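Resasitz EP, thread. Four tracks, mixed at Purves in Lillham, out in July on Drirna. Masters are 24-bit. The vinyl run is 263 copies.

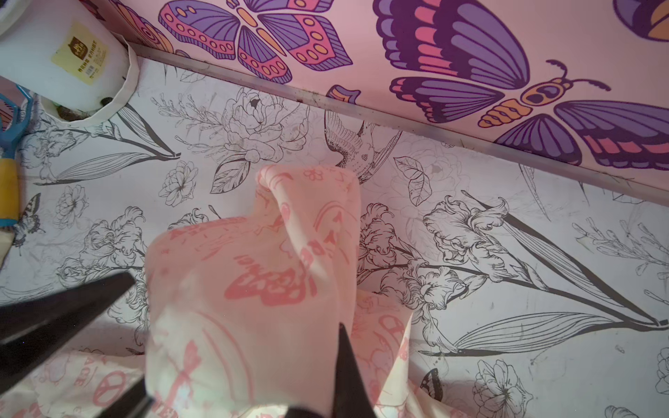

Track 2 was the hard one. Fraser Skinner cut the vocal in a single pass and we kept the breaths. For the sleeve I want big flat shapes with thick dark purple outlines, like those butterflies – they would still read at thumbnail size.

Sequencing is fixed. The slow song closes side A, where the inner groove costs the least.

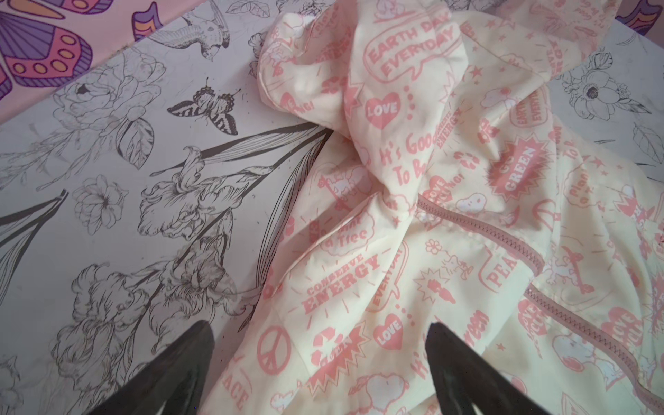 Elie Smadi replies that the slow song should open side B, as the level drop after track 1 is too steep.

Noted. I measured the drop again and pulled track 1 down by 2 dB.
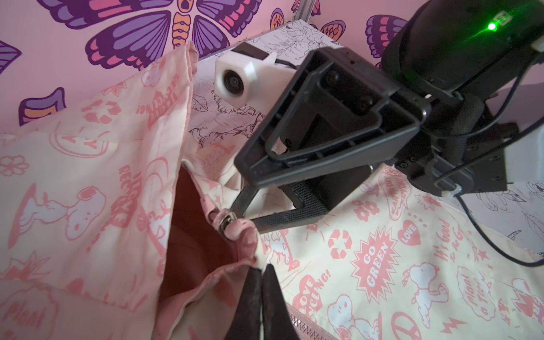
With that change the side plays evenly and the order stays. Test pressings go to Drirna next. Radio gets the edit of track 4 first.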